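Jokel Hush desktop PC: a quiet computer, up to a point

Price as tested: £1,314

I have been promised silence by computer makers for most of my adult life, and I have heard every one of them. So when Jokel says its Hush desktop is "made for rooms where people think", I want to know which rooms, and how hard they are thinking.

The Hush is sold ready built. You choose a processor, an amount of memory and a colour (black or a sort of porridge), and it turns up in a box too big for one person to get up the stairs. Mine lived beside my desk for 28 days, in a small back bedroom with a bare floor, where any hum has nowhere to go. I used it for writing, too many browser tabs, photo editing and a few evenings of games.

With only a document open it is very quiet. I could hear the fridge downstairs before I could hear the computer. Open a folder of large photos, though, and the fans come up in a hurry, hold for a few seconds, then drop away again. It is this up and down that gets on my nerves. A steady whoosh I can forget. Jokel's own fan program offers three settings called Calm, Calmer and Boost, and I could not tell the first two apart by ear. Boost I could hear from the landing.

The old complaint with quiet cases is heat, and I half expected this one to slow down after lunch. It didn't, to be fair. A long batch of photos, 1,324 of them, went through without any sign of strain, although the top of the case was warm enough for the cat to take an interest.
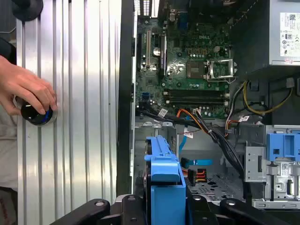
A hand on the knob, with the board showing beyond the black edge of the case.

My bigger doubts are about the money. Joaquín Troncoso, who builds machines for a small recording studio and has no patience with adverts, looked down the parts list for me and shrugged. Decent power supply, decent cooler, memory from a maker he had never bought from. He reckoned he could match it for a good deal less and spend the difference on better fans. He also admitted he would lose a weekend doing it, and that he enjoys losing weekends.

The rivals aren't obviously better. The Colus Studio is cheaper and looks smarter on a desk — but the one I borrowed in February had a faint whine that I noticed at night and then could not stop noticing. Nechyporuk will build you something truly silent with no fans in it at all, at a price that made me close the page.

Then there is the guarantee. Jokel prints "5 years" in large type on the box. In the small type, the last three cover labour only, so if the power supply dies in year four you pay for the part and the postage. I asked the helpline whether opening the case to add a drive would affect any of this and got two different answers from two polite people.

Would I buy it? Not at full price. If you want a quiet machine for writing and the odd photo, and the thought of a screwdriver makes you tired, it does the job, and I have used plenty that didn't. Wait for a sale, leave it on Calm, and ask about the extra drive by email so that you have the answer in writing.

Good: very quiet at rest, stays quick under load
Bad: fans rise and fall, guarantee is thinner than it looks
Score: 3 out of 5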